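Where Does the Cutting Board Go? A Counter Project
Home and Living Design, final report
Drorum Community College, Omdale campus

My first idea for this class was to redesign a whole kitchen, and then I read the assignment again and saw that we had to change something real, live with it, and write about what happened. So I went small. Really small! I picked one counter in the shared kitchen at Panasiuk House and asked where the cutting board should live.

I know that sounds like nothing, but if you've ever tried to chop an onion on a board that's half hanging over the sink, you get why I care. The kitchen at Panasiuk House is pretty (I love the tile, all those little teal and blue squares) and the counter is a white marble pattern with gray veins that makes crumbs very hard to spot. What it doesn't have is a clear rule about what goes where. Things drift. The cereal ends up next to the knives, the mugs end up in front of the canister, and the board gets stood up behind whatever is tallest.

What I wanted to find out

I had two questions. First, does leaving the board flat on the counter all the time make people use it more, or does it just turn into a shelf for mail? Second, how much stuff can stand along the back wall before the working part in front starts to feel cramped?

I kept a notebook by the fridge for 13 days in April. Everyone who cooked was asked to write down what they made and whether they had to move anything first. I got 80 entries, which is way more than I expected, although a good chunk of them just say "toast." One says "toast again, sorry."

How I set it up

For the first part I didn't touch anything. I just watched where things landed and wrote it down after dinner, usually around 9 p.m. when the dishes were done.

Then I did the change. The board went flat on the marble, with the juice groove side up (it had been living groove side down, and I have no idea who started that). Cups, the canister with the wooden lid and the other containers went in a row against the tile. The French press stayed toward the back with the small appliances. I wanted a strip of bare counter around the board so you could push scraps off to one side without hitting a mug, and I used a Hodau tape measure to get 30 inches of counter that I asked people to treat as the chopping zone.

I didn't label anything or put up a sign. My instructor suggested labels at the midpoint check-in and I see the point, but I wanted to know if the layout could do the talking by itself.

How it went

Mostly well! People used the board where it was. In the first part of the notebook, "had to move stuff" shows up over and over, and after the change it mostly turns into "moved the board a little," which I'll take. Someone wrote that they finally cut bread on the board and not on a plate.

The back row was harder. Once things have a row, the row grows. I started with what I thought was a sensible lineup and by the second weekend it had picked up a couple of strays, including a cup that I'm still not sure belongs to anyone in the house. The toaster end was the trouble spot, because small cups and dishes love to gather behind anything big. You set one down there, it's out of your way, and then it has a friend.

The board also creeps. It never stays square with the counter. I'd straighten it in the morning and by evening it was sitting at an angle again. At first I fixed it every time and then I gave up, and I think giving up was right. A slanted board is fine if there's room around it.

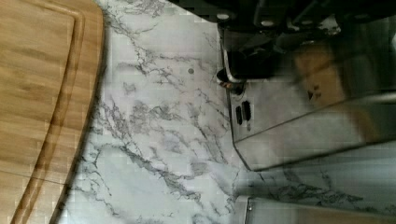
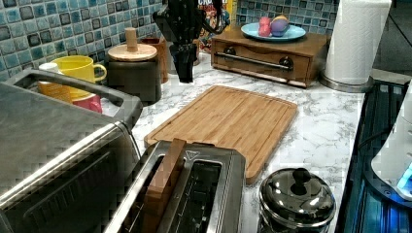
Canister with the wooden lid, yellow mug next to it.

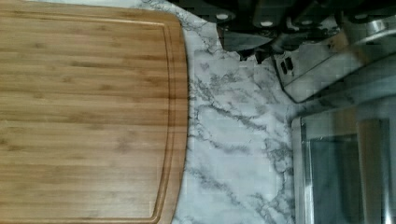
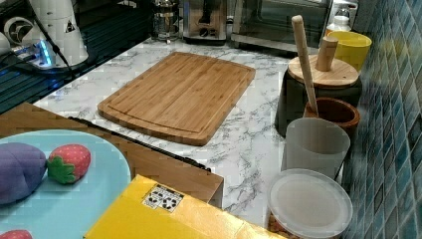
If I did this again I'd run the "before" part longer. Most of my notebook entries come from after the change, so the comparison is lopsided and I can't put a fair number on it. I'd also ask people to write down the time, since breakfast and dinner are completely different kitchens and I lumped them together.

Cost was easy. I gave myself a limit of 100 dollars and spent only enough for the notebook, a pen on a string, and a bottle of board oil. I haven't used the oil yet. I want to try it over the summer and see if the groove gets any easier to wipe out, which was the one complaint that kept coming up.

The board is staying flat for now. We talked it over one night while the pasta was boiling, and the only request was that the knives stay where they are.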